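第4章　脅迫と表現の境界　大学の安全管理と刑事手続

この章で学ぶこと
・威嚇的な発言が刑事事件として扱われるまでの流れ
・大学警備部門と自治体警察の権限の違い
・「真の脅迫」をめぐる考え方と、立件の際に問題となる証拠
・事件報道を資料として読むときの注意点

4.1　ある通報から

2月の午後4時すぎ、プルーンコム大学の図書館で、閲覧席にいた学生が隣の席の男の独り言を耳にした。男は電話をしているように見えたが、手に電話はなかった。学生によれば、男は「この建物ごと片づけてやる」という趣旨の言葉を二度口にした。学生は席を立ち、一階の受付で職員に伝えた。職員は構内の緊急番号に連絡し、大学警備部の職員二名が到着した。

男はすでに閲覧席を離れ、玄関の外の階段に座っていた。警備部の職員が声をかけると、男は氏名を名乗り、身分証の提示にも応じた。所持品から武器は見つからなかった。しかし、質問を続けるうちに男は再び同様の発言をし、今度は職員がそれを直接聞いた。男はその場で拘束され、自治体警察に引き渡された。

この事例には、本章で扱う論点がほぼそろっている。通報者が聞いた発言と職員が聞いた発言は同じ内容だったのか。武器を持っていなかったことは、罪の成立にどう影響するのか。発言は特定の誰かに向けられていたのか。大学の警備部には、男を拘束する権限があったのか。

事件の翌日、地元紙は「図書館で脅迫、男を拘束」という見出しで報じた。記事の中心は警備部職員の供述であり、通報した学生の話は一文にとどまった。男の側の説明は載っていない。この記事の構成については4.5節で改めて取り上げる。

4.2　通報の制度と件数

大学構内での威嚇的な発言に関する通報は、多くの場合、警察ではなく大学の窓口に最初に届く。窓口には、電話、窓口での口頭の申し出、書面、オンラインの様式がある。ステカチ地区の三大学が共同で作成した報告書によると、調査対象の期間に寄せられた安全関連の通報は2529件であった。この数には、落とし物をめぐる口論や騒音の苦情も含まれており、脅迫に関するものだけを数えた値ではない。

件数を読むときは、次の点に気をつける。同じ出来事について複数の人が通報すると、別々に数えられることがある。反対に、一つの通報に複数の発言が含まれていても一件となる。また、匿名で送ることのできる様式を導入した年には、通報の総数が増えやすい。増加をそのまま治安の悪化とみなすことはできない。

通報を受けた窓口は、まず内容を分類する。差し迫った危険があると判断したものは直ちに警備部に送られ、それ以外は担当者が聞き取りを行う。聞き取りの記録には、発言の文言をできるだけそのまま残す。「脅すようなことを言っていた」という要約だけでは、後の手続で使いにくい。方言や言い間違いも直さずに書く。

記録の様式は大学によって異なるが、最低限の項目は共通している。日時、場所、発言者の特徴、発言の文言、居合わせた人、通報者と発言者の関係である。これに加えて、通報者がその時に何をしていたか、発言者までの距離はどの程度だったかを書く欄を設ける大学もある。
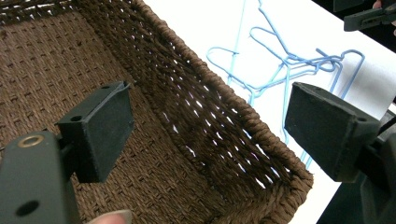
茶色の編みかごの内側

聞き取りを終えた記録は、原本と写しに分けて保管する。原本に後から書き込みをしてはならない。訂正が必要な場合は、別の用紙に訂正の内容、日時、訂正者の氏名を記し、原本に添える。電子的に作成した記録も考え方は同じであり、変更の履歴が残る方法で保存する。プルーンコム大学の事例では、受付の職員が最初に取ったメモが清書の後に破棄されていた。弁護側はこの点を指摘し、通報者が当初何と言ったのかを確かめる手段がないと主張した。

4.3　警備部門の権限

大学の安全を担う組織には、大きく分けて二つの形がある。一つは、大学が雇用する警備員による組織で、権限は一般の私人と変わらない。もう一つは、法律の根拠に基づいて置かれる大学警察で、構成員は警察官としての身分をもち、一定の区域内で逮捕や捜索を行うことができる。名称だけではどちらか判断できない。「キャンパス・セキュリティ」と称していても警察官の権限をもつ組織があり、その逆もある。

区域の範囲も問題になる。大学の敷地が一続きでない場合、建物と建物の間の公道がどの機関の担当になるのかは、協定で定めることが多い。ミハリーク通りを挟んで校舎が並ぶ大学では、歩道の片側が大学警察、もう片側が自治体警察の担当とされ、通りの中央で起きた出来事の扱いをめぐって長く調整が続いた。現在の協定では、先に到着した機関が初動を担い、その後に引き継ぐことになっている。

私人による逮捕が認められる制度では、警備員であっても現に罪を行っている者を取り押さえることができる。ただし、直ちに警察に引き渡す必要があり、取調べを行うことはできない。4.1節の事例では、警備部の職員は男を拘束する前に質問を続けている。この質問が、任意の会話だったのか、実質的な取調べだったのかが争われた。

判断の材料としては、次のような事情が考慮される。
・男が自由にその場を離れられる状態にあったか
・職員が何人で、どの位置に立っていたか
・身分証を返却した後に質問を続けたか
・黙っていてもよいことを伝えたか
・質問が所用や氏名の確認にとどまっていたか、発言を引き出すものだったか

どれか一つで結論が決まるわけではない。裁判所は、これらを総合して、通常の人であればどう受け止めたかを検討する。

4.4　発言が罪になるとき

脅迫に関する罪の定め方は国や州によって異なる。特定の相手に害を加えると告げることを要件とするものもあれば、公衆に恐怖を与える目的での発言や、施設の利用を妨げる目的での発言を広く対象とするものもある。米国の一部の州にみられる「テロ的脅迫」の罪は後者に近い。名称に「テロ」の語があっても、政治的な目的や組織との関係は必ずしも要件ではない。報道でこの罪名を目にした読者が誤解しやすい点である。

一方、表現の自由の保障との関係で、激しい言葉のすべてを処罰することはできない。冗談、誇張、政治的な抗議は、聞く人を不快にさせるとしても、それだけでは処罰の対象にならない。そこで、本当に害を加える意思の表明と受け取られる発言を、他の発言から区別する必要が生じる。これが「真の脅迫」と呼ばれる考え方である。

区別にあたっては、発言の文言、条件が付いていたかどうか、発言の相手、聞いた人の反応、発言者と相手の過去の関係などが検討される。発言者がどのような認識でその言葉を使ったかも重要である。自分の言葉が脅しと受け取られる可能性をまったく認識していなかった場合と、認識しながらあえて口にした場合では、評価が異なる。

実行の準備は、成立に必須ではないことが多い。武器を持っていなかった、実行する手段がなかったという事情は、真剣な発言ではなかったことを示す材料にはなるが、それだけで無罪になるとは限らない。反対に、武器を所持していたとしても、発言と結びつかなければ、脅迫の罪ではなく所持に関する別の罪の問題となる。

発言を繰り返したことも、しばしば争点となる。一度だけの言葉は怒りに任せたものと説明できても、時間をおいて、しかも警察官や警備員に対して同じ内容を述べた場合、その説明は通りにくい。ただし、精神状態の不調や酩酊によって同じ言葉を反復する人もいる。反復の事実だけを取り出して意思の強さと結びつけるのは早い。

住居をもたない人が被疑者となった事件では、身柄の扱いにも特有の問題が生じる。保釈の可否を判断するとき、定まった住所があることは逃亡のおそれを否定する材料とされる。住所のない被疑者は、発言の内容が同じでも拘束が長引きやすい。ロロフ郡の裁判所では、脅迫の罪に問われた被疑者の保釈金が3000ドルに定められた例がある。同じ時期に、住所と職のある被疑者については1000ドルであった。弁護人はこの差を不当として減額を申し立て、後に支援施設への入所を条件とする釈放が認められた。

罪名が同じであっても、害を加えるとされた対象や施設への影響によって法定刑の区分が変わることがある。構内放送で避難が呼びかけられたか、授業が中止になったかといった事実は、この区分に関わるため、捜査の早い段階で確認される。4.1節の事例では避難は行われず、図書館は通常どおり閉館時刻まで開いていた。
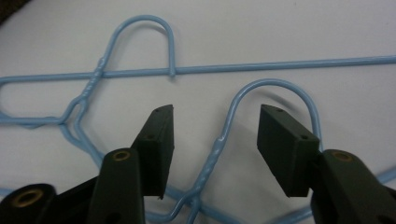
4.5　報道を資料として読む

事件報道は、発生から間もない時期に書かれるほど、警察側の書面に依拠する割合が高くなる。逮捕状の請求に添えられる宣誓供述書は、逮捕の理由を示すための文書であり、事件の全体を説明する目的では書かれていない。記事に「警察官によると」とある場合は、その警察官が見聞きしたことなのか、別の人から聞いたことなのかを確認する。

刑事法の実務家ピーテル・ボータは、学生向けの講義録の中で、記事を三色に塗り分ける読み方を勧めている。書き手が確認した事実、誰かの供述、書き手による背景説明を別の色で塗る。短い記事では、ほとんどが供述の色になるという。背景説明には、過去に別の大学で起きた事件が引かれることが多い。読者の理解を助ける場合もあるが、関係のない事件の印象が目の前の被疑者に重なるおそれもある。

続報が出ない事件も多い。逮捕は報じられても、不起訴や訴因の変更は報じられないことがある。結論を確かめるには、裁判所の記録にあたる必要がある。事件番号が分からない場合でも、被告人の氏名と起訴の時期から検索できる制度がある。記録が封印されていたり、抹消されていたりすることもあり、その場合に得られるのは該当なしという回答だけである。

被疑者の属性を記事に書くかどうかは、報道機関ごとに基準が異なる。住居の有無、国籍、病歴などは、事件の理解に必要な場合に限って書くとする社が多いが、必要かどうかの判断は記者と編集者に委ねられている。見出しに属性が置かれた記事と、本文の後半で触れられた記事を比べると、同じ事実でも受け取り方に違いが出る。

用語の確認
宣誓供述書　内容が真実であると誓ったうえで作成される書面。
初動　通報を受けた機関が最初に行う対応。
訴因　検察官が審判を求める具体的な犯罪事実。
保釈　一定の条件の下で、勾留されている被告人などを釈放すること。

予習のための課題
1　自分の所属する大学または近隣の大学について、警備部門の法的な根拠を調べ、一段落にまとめる。
2　4.1節の事例について、通報者の聞き取り記録を作成する。不明な項目は空欄とし、推測で埋めないこと。
3　脅迫に関する事件の記事を一つ選び、4.5節の方法で塗り分ける。供述については、誰の供述かを余白に記入する。

4.6　脅威評価チームの役割

刑事手続とは別に、多くの大学は脅威評価のための会議体を置いている。構成員は、警備部門、学生支援、相談室、法務の担当者である。会議の目的は処罰の要否を決めることではなく、危険の程度を見積もり、必要な対応を選ぶことにある。したがって、立件されなかった発言も検討の対象となる。次節以降では、この会議体に情報を提供できる範囲と、本人への通知の問題を順に扱う。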